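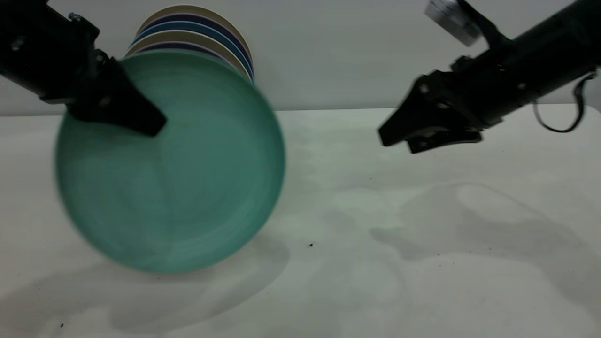 I have never once in my adult life owned a matching set of dishes, and I'd like to make the case that you shouldn't either. Matching sets are sold to us as the grown-up choice. You get married, or you get your first real lease, and somebody hands you a box of white plates for four and now you're a household. Well, give me a stack like this one any day, with teal in front and beige, navy, a couple of other blues or purples lined up behind it on their edges. I look at plates like that and want to make lunch. I have never looked at a box of white plates and wanted to make anything.

My own pile started in college with one brown dinner plate from a church sale in Provelstead. I have 19 now, and I'd say nine of them get used hard. The rest come out when my friend Izzati Yusof brings her kids over, and the kids fight about who gets the green one (it has a swirl in the glaze, I get it, I'd fight for it too).

The big argument for a matching set is that it looks nice on the table. Sure, if you're having a dinner party in a catalog! But think about what happens when you break one. With a set you're now short, and the pattern has been discontinued, and you're up at midnight searching resale listings and paying 25 dollars for a single salad plate plus shipping. When I break one I say a bad word, sweep it up and start keeping an eye out at yard sales. That's the fun part anyway.

I'll give the other side one thing – matching plates stack better. Mine wobble. Different rims, different depths, and the shallow ones slide around if you pile them flat. So I quit piling them. I stand them on edge in a plain wire rack from Dritlow and they behave themselves, plus I can pull out the one I want without lifting six others off it first. Špela Berisha, who lives downstairs and owns a full service for twelve, told me it looked like a record store in my cupboard. I think she meant it as a criticism.

You do need one rule or it turns into chaos. Mine is that everything has to survive the dishwasher. I broke that rule once for a gold-edged plate from the antique mall in Vachon and I've been washing the stupid thing by hand since March. It's gorgeous and I resent it every single night.

Posted in Home & Opinion, by the Silta Kitchen Letter

Like this? Sign up for our newsletter and join 4,000 other readers. You can unsubscribe any time.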